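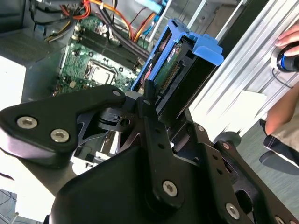
Flelico

The dining hall at Muli is closed until the floor is finished, so we are all eating in the chapel basement. I said I would write something when the work got going, and it has been going for a while now.

The old floor was sheet vinyl over particle board. Every time the dish room drain backed up, water got under the vinyl and stayed there. By spring there was a soft spot by the tray return that you could feel through your shoes. We put a rubber mat over it and asked people to walk around. When the vinyl finally came up, the board underneath broke apart by hand, and two of the joists had to be replaced along with it.

The new subfloor is plywood, glued and screwed. On top of that goes tile in the dish room and serving line, and sealed concrete board with a tougher vinyl in the seating area. I wanted tile everywhere, but the cost was too high and the chairs would have been loud. The man at Givik who sold us the tile gave us a fair price on a discontinued gray. It isn't pretty. It will look fine with tables on it.

The drain is the part I care about most. The old line ran almost flat for its whole length, and no amount of snaking was going to fix that. The crew from Flinen cut a trench through the slab and laid a new line with proper fall, plus a cleanout you can get to without moving the dishwasher. I have moved that dishwasher more times than I want to remember.
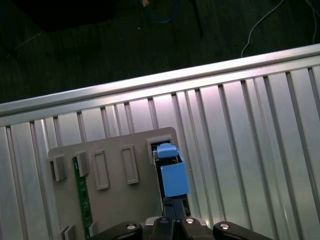 Posted by Flelico on 7/10/24

Meals in the basement are working out better than I expected. There are 7 long tables down there and we eat in 2 shifts. The food is cooked in the guest house kitchen and carried over in coolers, which is slow — soup days are the worst. Breakfast has been cereal, fruit and toast, and the only complaints so far have been over the toast.

We still need money for the serving counter. The old one was built in place and came out in pieces, so there is nothing to put back. A stainless one, used, could run up to $700 with delivery. If you know of a cafeteria that is closing or remodeling, please write to me before you write a check. We would rather have the counter.

Grouting starts when the tile has set, and after that the walls get two coats of paint below the chair rail. The color has not been picked. The tables and chairs are stacked in the gym, so no basketball until they move back. New lights will have to wait until December.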